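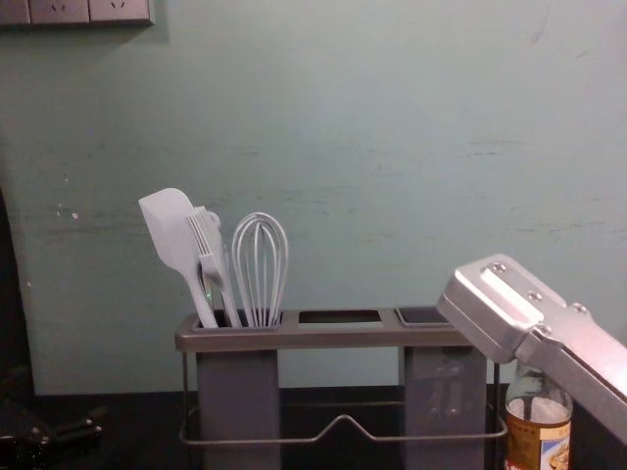
**Utensil caddy on the bench or everything in the drawer?**

**gedeo_flats** wrote:

Moved into a rental in Bandport before Christmas and the kitchen is small. One run of dark benchtop, one drawer that is wide enough for utensils, and that drawer also has to hold the cutlery. I've gone with a grey metal caddy against the wall, next to where I do most of the prep. Spatula, slotted server and whisk live in the left side.

Two questions. First, do people find they use a caddy long term or does it fill up with things you never touch? Second, the wall behind it is a flat mint green paint and it marks if you look at it. Scuffs, little white chips, a few dark scratches. Most of it was on the condition report when I moved in but I don't want to add to it. Is there anything I can put up that comes off clean?

---

**Blackburn36** wrote:

Caddy every time. I had mine in a drawer for years and the whisk jammed it shut about once a week. You'd have to slide a butter knife in and push the wires down before it would open.

Only keep out what you use every day or two. Mine is a spatula, tongs, a wooden spoon and the whisk. The potato masher went in the cupboard over the fridge and I've needed it twice since July.

---

**marg_arnorcombe** wrote:

I'll disagree. Anything standing on the bench near a stove gets a film of grease on it, and then dust sticks to the grease. You end up washing the spatula before you use it as well as after. I put mine back in the drawer with a divider lying on the diagonal so the long handles fit. A whisk fits too if you put it at the back, handle first.

For the wall, don't scrub it. Flat paint goes shiny where you rub and you can see the patch from across the room. Warm water, a soft cloth, one drop of dish soap, dab it and leave it.

---

**Blackburn36** wrote:

Depends how close the stove is. Mine's on the other side of the sink and I don't get that. I wipe the caddy down when I do the bench.

---

**Jordan Cheetham** wrote:

I paint rentals, mostly one and two bedroom units. Marg is right about flat paint. The property managers like it as it hides bad plaster, but it's the wrong finish for a kitchen. Ask if they'll let you put a washable low sheen over it in the same colour. Some will pay for the paint if you do the labour. Get it in writing.

If they say no, a sheet of clear acrylic cut to size and stood on the bench is the cheapest fix. Mine was 36 cm high and cost me $31 including the cut. It leans on the wall and the caddy sits in front to hold it. No tape and no hooks. I would stay away from the stick-on vinyl panels, I've seen them take the paint off in sheets.

Also pull the caddy forward a couple of centimetres. A lot of the marks I paint over are from things being shoved back against the wall.

---

**tuesday_soup** wrote:

Does yours have cups that lift out? The type on a wire stand, I mean. I had one where they hung from the rim and I put the cups through the dishwasher every Sunday. Water collects in the bottom if you put things away damp, and you don't notice until it smells.

I put a folded square of paper towel in each one. Change it when you wash them.

---

**gedeo_flats** wrote:

Yes, that type. It has three openings in the top and a cup under each end one, with no cup under the middle. I thought I'd want a third but I'm fine with two so far. The middle gap is handy for getting a cloth through to wipe.

Jordan, thanks, I'll email the agent about the low sheen. If they drag their feet I'll get the acrylic. Does it scratch?

---

**Jordan Cheetham** wrote:

It does if you use the green side of a sponge. Soft cloth only. I've had mine three years and it's a bit cloudy down low but you'd have to be looking.

Keep it clear of the power point as well. Measure up from the bench to the bottom of the plate before you have anything cut - it's easy to order it too tall.

---

**marg_arnorcombe** wrote:

Still think you should try the drawer divider. They're $10.

---

**gedeo_flats** wrote:

I measured and the drawer is too shallow for the whisk, it catches on the frame. Caddy stays for now. I'll post again when I hear from the agent.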